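The gripper that kept letting go in simulation 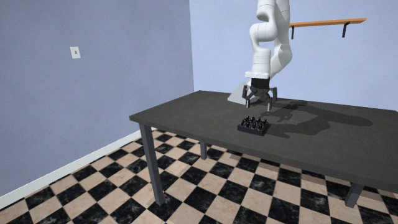
The arm over the tray of small black pieces, fingers open.

I spent most of October on a fault that existed only inside the simulator. I'm writing it down because I threw away a lot of good runs before I understood it, and the same mistake would have been worse on real hardware.

The project is called Girard. It's a picking task: the arm goes to the tray, closes on one piece, lifts it clear of the others, and carries it to a drop point on the other side of the table. The physics runs in Zurnari, and the arm is driven by a control script I've been adding to for far too long. The pieces are packed close together, so the fingers have to come down nearly vertical or they hit the neighbors.

The trouble started after I cut the physics step to make contact more stable. Before that, pieces jittered in the tray when nothing was touching them. With the smaller step they sat still, and I thought I was done. I queued 1000 picks and left it running overnight.

In the morning the log said nearly all of them had succeeded. Then I played some back. In a lot of them the fingers closed, the arm lifted, and somewhere on the way across the table the fingers opened and the piece dropped. The script carried on to the drop point, opened a gripper that was already open, and recorded a success.

So there were two faults, and the second one had been hiding the first.

The drop came from a timeout. My close command has a watchdog on it. If it isn't refreshed, the gripper goes to its default state, and I had set the default to open. I wrote the timeout as a number of physics steps instead of a length of time. When I made the steps smaller, the same number of steps went by sooner, and the watchdog expired in the middle of the carry. Short carries finished before it ran out. Long ones didn't, and that explained why it looked random at first. The drop point moves from run to run.

The false success was plain carelessness. The check asked whether the arm had reached the drop point and whether the fingers had been told to open. It never asked where the piece was. I had written it that way on the first day to get something running – and then never went back.

I lost a good while looking in the wrong places. I raised the friction on the finger pads. I raised the grip force, which made things worse, as pieces then shot out sideways when the fingers closed. I blamed the collision shapes and rebuilt them, and they were fine. What finally showed it was plotting the commanded finger position against the measured one. The measured line followed the command all the way down to the drop. The fingers hadn't slipped. They had been told to open.

The changes I made:

Timeouts are now in seconds everywhere. I found three more that were counted in steps, including one on the arm itself.

The default gripper state on a lost command is now hold. Open is only allowed on an explicit command.

A pick counts only if the piece is inside the drop area after it has settled, and the piece's height is checked during the carry.

If the piece is lost partway, the arm stops and the run is marked failed.

I reran a batch of 60 with the long carries included. Seven failed, all of them at the grasp, where a finger caught the piece next to the one it wanted. Those are ordinary failures and I can work on them.

The hold default needs more thought before it goes near a real machine. For a part being carried over a bench, holding on is the right thing. If the gripper has closed on somebody's hand, it's the wrong thing, and I don't think a single default covers both. For now I've left a note at the top of the config file, and the hardware version will need a separate release that doesn't depend on my script at all.

The old overnight data is deleted. I'm going back to the approach angle next, starting with the pieces along the tray wall.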